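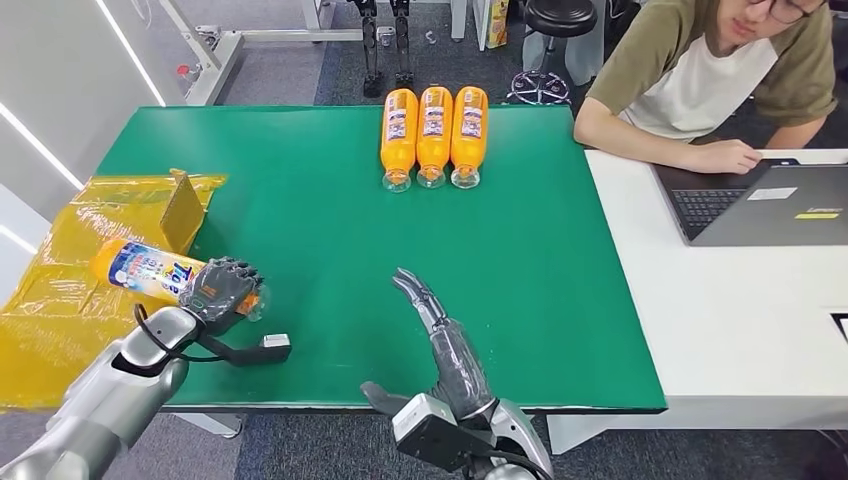
Mollora interviews: read me first

Hi! I put this folder together for my documentary class on school dress codes and the families who push back on them. It has 138 interview clips, 20 of them with full transcripts (typing is slow, sorry!).

I did most of the recording in July, and Zorica Nedeljković checked the translations. 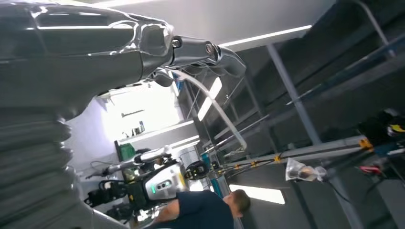

Metallic hand, ceiling lights behind

Clips are sorted by school, then by speaker. Four have no sound, so skip those. 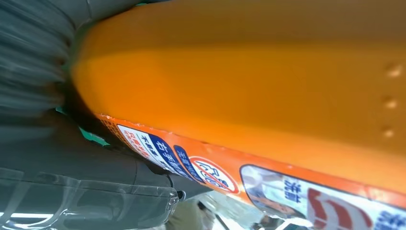
Orange surface with a printed label band

Please ask me before you post any clip with a student's voice in it. Class use is fine!

Last update 10/28/20, Mateja Georgiev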